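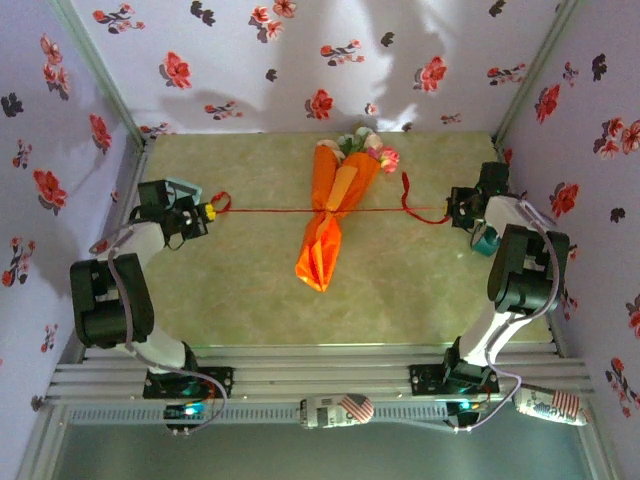
Fio vermelho esticado entre as duas garras, sobre o invólucro laranja do ramo.

Categoria: Robótica > Manipulação bimanual > Entrevistas

A equipa do projeto Gisever trabalha há quase 300 dias no mesmo problema: como treinar uma política de controlo para dois braços quando o objeto manipulado é deformável e um dos braços tapa a vista do outro. O resultado que agora apresenta, um método de ponderação de câmaras a que chamou Zurnden, é modesto na formulação. A conversa decorreu numa quinta-feira, no laboratório, com a pessoa responsável pela recolha e pelo treino, que pediu para falar em nome do grupo.

«O ponto de partida foi uma observação aborrecida», explica. «As políticas treinadas com câmara fixa e câmaras de punho, com peso igual para todas, falhavam quase sempre no mesmo instante, o do contacto. A vista de punho deixa de trazer informação geométrica e a rede continua a tratá-la como se trouxesse.»

O Zurnden acrescenta ao codificador visual um ramo leve que estima, para cada vista e a cada passo, a utilidade da imagem na previsão da ação seguinte. A estimativa multiplica os tokens dessa vista antes da fusão. Não há rótulos manuais de oclusão. «O sinal de treino vem do erro de previsão com a vista mascarada. Se retirar a câmara de punho não piora a ação prevista, o peso desce. Se piora, sobe.»

O conjunto de treino contém 2000 demonstrações teleoperadas, com fio, fita, papel e arranjos florais. Perguntámos porquê materiais tão moles. «Uma peça rígida perdoa. Com a pose inicial correta, resolve-se metade do problema em malha aberta. Um fio muda de forma entre o momento em que se vê e o momento em que se puxa. A tarefa de passar um fio à frente de um ramo obriga as duas garras a manter tensão e altura compatíveis, e nenhuma câmara isolada mede bem as duas coisas.»

Sobre as vistas de punho, a resposta é mais longa. «Há imagens que, para uma pessoa, são uma mancha de cor. A tentação é filtrá-las antes do treino. Fizemos isso na primeira versão e o desempenho piorou. Mesmo numa imagem quase toda desfocada pode sobrar uma faixa útil junto à ponta da garra, e essa faixa é o que permite corrigir os últimos milímetros.»

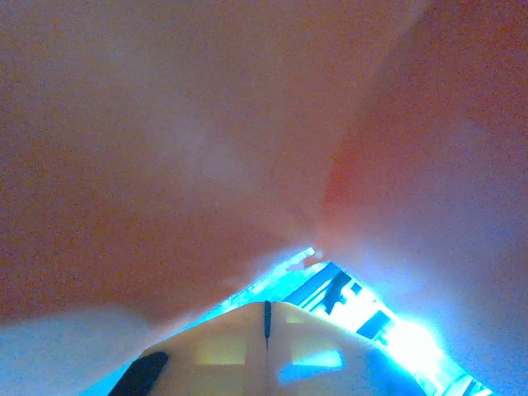
Vista de punho a curta distância: superfície rosa-alaranjada desfocada e, em baixo, a garra de cor creme.

A segunda versão deixou de filtrar e passou a calcular o peso por região, com uma grelha grosseira sobre cada imagem. O custo em inferência é pequeno, segundo o grupo, e a frequência de controlo manteve-se. A comparação foi feita contra a Amura, a linha de base interna, com fusão uniforme e a mesma arquitetura em tudo o resto.

Foram 847 ensaios de avaliação, repartidos por 3 tarefas. «A diferença concentra-se na fase de contacto. Na aproximação, as duas políticas são indistinguíveis, e isso era esperado. Não reivindicamos uma melhoria geral de manipulação. Reivindicamos menos falhas num intervalo curto e bem definido.»

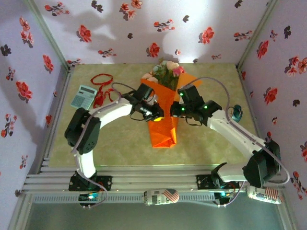 A generalização a cenas com objetos alheios à tarefa é o teste que o grupo considera mais informativo. O protocolo, designado Kowalczyk nos documentos internos, conserva a tarefa e altera o que está pousado na área de trabalho. Com o ramo numa jarra de papel laranja dobrado e as duas garras dirigidas para os seus lados, a calculadora e a fita vermelha enrolada à esquerda ficam na vista fixa como conteúdo que a política deve ignorar. «A fita é o caso difícil», diz a equipa. «Tem a cor do fio de outra tarefa, e a linha de base desviava-se para ela. A calculadora, pelo contrário, quase não altera os pesos.» As paredes com flores impressas servem o mesmo propósito: há vermelho no fundo em várias posições, e um detetor baseado em cor não chega.

As limitações são enunciadas sem rodeios. O peso por região reage com atraso quando a iluminação muda durante o episódio, e o método não foi avaliado com mais de dois braços. Falta também medir a força; toda a inferência sobre tensão do fio é visual. «Um sensor de binário na garra resolveria parte disto. Queremos primeiro saber até onde se vai sem ele.»

O código de treino será disponibilizado em abril. A publicação dos dados depende ainda de uma revisão dos metadados.

Comentários (3)

rmk_controlo
A máscara para o sinal de treino é aplicada à vista inteira ou célula a célula na segunda versão? O texto não esclarece.

bancada7
Gostava de ver os resultados separados por tarefa. Um agregado de 847 ensaios diz pouco se uma delas for muito mais fácil.

leitora_norte
Tivemos o mesmo problema ao filtrar imagens de punho desfocadas. Repusemos tudo e a taxa de sucesso voltou ao valor anterior.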